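Geum-ok Yook has watched a robot hand fail to pick up a sponge 3000 times, and she'd like you to know the sponge is fine.

Her method, Surix, keeps the failures most labs throw away. The hand trains on 50 good grasps and every fumble on file — a diet her colleague Virgil Ilie calls "mostly regret."

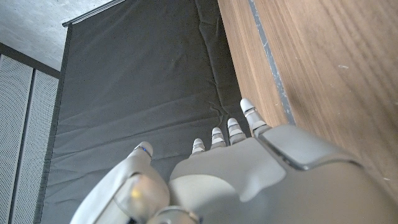

It does better than the version raised on success alone, at least with sponges. Mugs are another matter, and Ilie has stopped bringing his own to work.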